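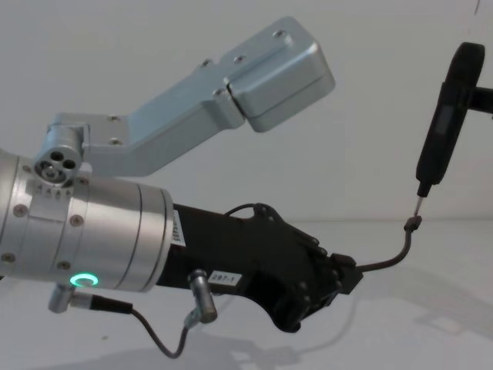
The Soltville Decline

The production engineer received the August figures at 6 a.m. and entered them by hand, as she had done since the automatic feed from Jasitz began dropping its last digit. The Soltville field had 30 producing wells. Twenty-nine of them were declining on schedule. Well 25 was up for the third month in a row.

She checked the meter record first. The meter had been calibrated in May and was within tolerance. She checked the choke setting, which had not been changed, and the water cut, which was falling. A falling water cut in an old well usually means a bad sample. She asked the field office for a new sample and the result was the same.

Kowalczyk Petroleum had agreed to sell the field to Zumholm Resources for $133 million, with closing set for the end of the quarter. The price rested on a decline rate of 10 percent a year. She had calculated that rate herself, and both companies had accepted it.

She wrote a note to her supervisor. It ran to one page and had a chart. The supervisor called her before lunch.

"One well," he said.

"One well so far. The two closest to it have gone flat on pressure. They should be dropping."

"What does that mean?"

"It could mean support from a deeper zone. It could mean we have the fault in the wrong place on the map."

"Can you prove either one by closing?"

"No. I would need to shut in the well for a pressure buildup test, and we would lose the production while it's down."

He was quiet for a while. She could hear him turning pages, although she had sent only the one.

"The contract has a data cutoff," he said. "It was the end of June."

"The well started climbing in June."

"By how much?"

She told him. It was less than the error on the old meter.

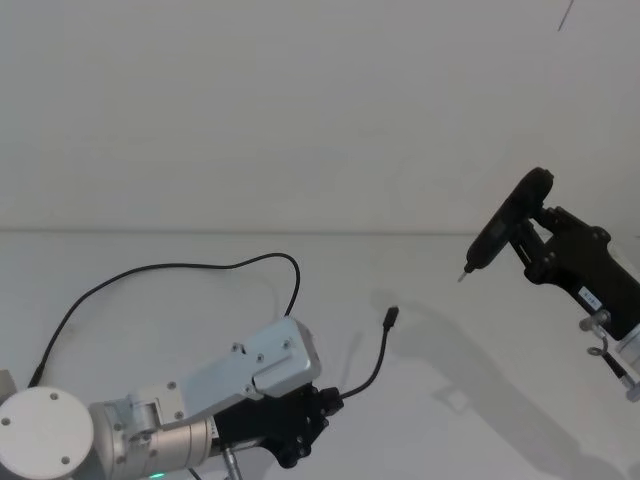 Two robot arms above a white tabletop.

In the afternoon she drove out to the field. The road to well 25 had been graded on one side only, and she kept to that side. The pumping unit was running at its normal speed. She read the tubing pressure off the gauge, wrote it in her notebook, waited an hour in the truck with the window down, and read it again. It had gone up by the width of the needle.

The pumper came by on his route and stopped behind her. He had worked the lease for almost his whole career, under four owners.

"She did this once before," he said. "Back before they kept it on the computer."

"What happened?"

"They sold it."

She asked whether anyone had kept the gauge sheets. He thought there was a box of them in the Jasitz office, under the sink, unless the pipe had leaked again. She wrote that down too, below the two pressures, and asked him what time they locked up.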